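4. Mise en service du bac à mouchoirs

Ce chapitre suppose que vous avez terminé le chapitre 3 (« Vider l'entrée ») et que vous y avez survécu. Il traite du petit consommable : les paquets de mouchoirs de poche, qui se reproduisent au fond des sacs, et le voisinage parfois difficile de l'outillage. Le reste de la méthode Zaramow (piles, clés sans serrure, notices de grille-pain) attendra le chapitre 6.

4.1 Matériel nécessaire

Un bac en plastique blanc à coins arrondis, sans couvercle. Le modèle Mollura convient, n'importe quel autre aussi, pourvu qu'un paquet puisse s'y coucher de tout son long.
Une surface dégagée, dure et lisse. Le marbre est très bien. La moquette retient tout, y compris ce que vous cherchiez depuis l'hiver.
Les paquets de mouchoirs de toute la maison, poches de manteaux comprises.
Un chiffon.

ATTENTION : n'utilisez pas un bac ayant contenu des produits d'entretien. Un mouchoir parfumé au détartrant se remarque dès le premier éternuement.

4.2 Rassembler et trier

1. Passez le chiffon sur la surface, puis posez-y le bac vide.

2. Étalez les paquets devant le bac, côté imprimé vers vous. Ne cherchez pas à les aligner au cordeau, vous allez les déplacer dans un instant.

3. Écartez les paquets ouverts. Un paquet dont la languette ne colle plus est réputé ouvert, même s'il est plein, même si vous êtes sûr de vous.

4. Regroupez par motif : les fleurs de cerisier d'un côté, les personnages de l'autre. Le tri par motif n'a aucun fondement technique. Il permet seulement à chacun de reprendre le sien sans ouvrir de négociations.

5. Placez les premiers paquets à plat au fond du bac, puis continuez avec ceux qui attendent devant.
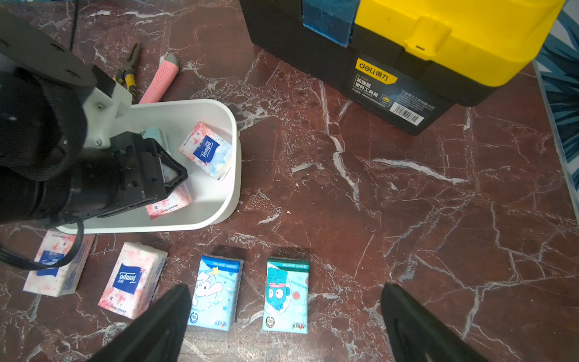
Chepkoech Urio : chez nous le tri par motif a tenu jusqu'en octobre. Les enfants prennent tous les paquets à dessins animés et laissent les fleurs aux adultes, si bien que le bac finit tout rose. Je mélange maintenant exprès, et je mets les personnages dessous. Ils les trouvent quand même, mais ça leur prend la matinée.

Remarque retenue pour cette édition. Les foyers avec enfants peuvent donc sauter l'étape 4, ou l'exécuter en sachant à quoi s'en tenir.

4.3 Remplissage

6. Pour un bac destiné à servir tous les jours, rangez les paquets debout ou légèrement inclinés, le haut dépassant un peu du bord. On les attrape alors d'une main, l'autre étant généralement occupée par le nez.

7. Pour un bac de réserve, rangez-les à plat, en couches. Vous y logerez davantage de paquets et vous ne les retrouverez plus, mais c'est le principe d'une réserve.

8. Arrêtez-vous avant que le plastique ne se déforme. L'étagère Cowie recommandée au chapitre 2 laisse 200 mm de hauteur libre entre deux tablettes : un bac bombé passera à l'aller et refusera le retour.

NOTE : le bac rempli pèse trois fois rien. Les 300 g indiqués dans l'édition précédente correspondaient à un bac dans lequel était tombée une orange. Nous avons corrigé.

4.4 Cohabitation avec la caisse à outils

Dans beaucoup de logements, le bac à mouchoirs finit à côté de la caisse à outils. Ce n'est pas idéal – c'est simplement là qu'il restait de la place. Respectez alors l'ordre suivant.

9. Posez la caisse en premier, fermée, loquet tourné vers vous. Si l'étiquette du fabricant est encore lisible, laissez-la : le jour où il faudra racheter la même caisse, vous serez content de l'avoir.

10. Posez le bac ensuite, sans le coller à la caisse. Une largeur de main suffit pour que le couvercle s'ouvre sans rien renverser.

11. Faites le tour des outils restés dehors, cutter et pinces en tête. Rentrez la lame du cutter avant toute autre chose, puis rangez-le dans la caisse. Sa couleur ne change rien à l'affaire : un cutter rose coupe comme les autres.

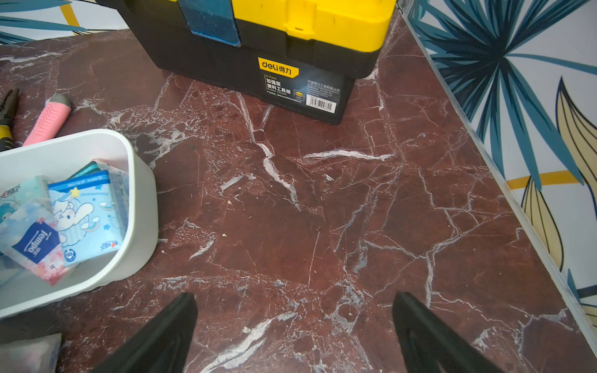 12. Donnez un dernier coup de chiffon. Les miettes se voient peu sur une pierre veinée, argument souvent avancé par les propriétaires de pierres veinées, mais elles se collent sous le bac et voyagent avec lui jusqu'à l'étagère.

ATTENTION : ne rangez jamais le cutter dans le bac à mouchoirs, même « juste pour ce soir ». On plonge la main dans ce bac sans regarder, souvent à 6 h du matin, les yeux fermés.

4.5 Entretien

Lavez le bac vide à l'eau tiède et laissez-le sécher complètement avant de le remplir. Vérifiez de temps à autre qu'il contient encore des mouchoirs et rien d'autre. Les tickets de caisse sont tolérés une semaine. Les vis isolées vont dans la caisse à outils, ou dans le tiroir Drornside (voir 6.2) si leur origine reste inconnue.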